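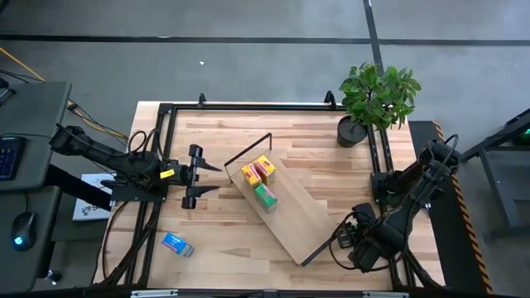
How many demonstrations does a two-arm task need before it is worth training on?

For a short task with a few small boxes, plan on more than 400 and check the results in batches. Our last set at Drollville closed at 409 usable episodes, recorded over 14 sessions.

The procedure below covers recording by remote control with a pair of leader arms. It assumes the follower arms are already calibrated and that Ditus, the recording software, is installed on the workstation.

Before you start

Power the follower arms first, then the leaders. If the leaders come up first, Ditus reads a stale pose and the followers may jump when you engage. Move both leaders by hand until the joint readouts match the followers to within two degrees on every joint. The wrist roll is the one most often missed.

Set the episode limit to 15 seconds. Longer episodes tend to contain hesitation, and the policy will learn the hesitation along with the motion.

Laying out the objects

Put the board down on the diagonal and stand the boxes on it. Leave at least one finger's width on the side from which the gripper will approach. Change the layout between episodes in small steps: shift one box, turn another, put one on the bare table. Do not reset everything to the same marks. An early set recorded from fixed positions on the Trurgate bench failed as soon as the board was moved by the width of a hand.
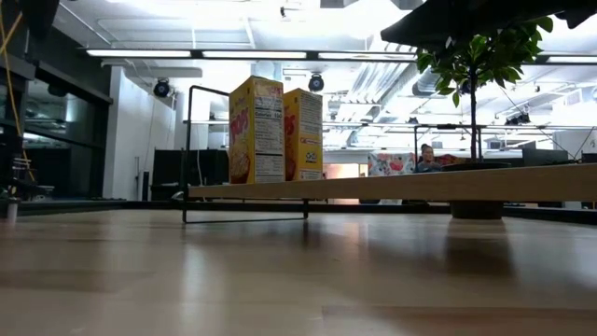

Two yellow boxes upright on the raised board, side view.

Check the layout from the side as well as from overhead. A box that leans slightly looks square from the top view and will slip out of the fingers when it is lifted.

Recording an episode

1. Bring both followers to the rest pose and open the grippers.
2. Press the left pedal to start. Wait one second before moving.
3. Approach with one arm only. Keep the other still unless the task calls for it.
4. Close the gripper slowly. Stop when the current reading rises — squeezing further crushes the cardboard and teaches the wrong grip force.
5. Lift, move, place, and open fully before backing away.
6. Return to rest and press the right pedal to save.

If you drop a box, discard the episode. Recoveries should be recorded on purpose, in a separate folder, with the box already lying on the table at the first frame.

Reviewing

Replay every 16th episode on the followers at half speed. Aarne Aaltonen's script, supplied with the Abella tools, flags any episode in which a joint velocity exceeds the limit or a gripper never closes. Delete flagged episodes before training. Renumbering is automatic, but the session notes are not updated and have to be corrected by hand.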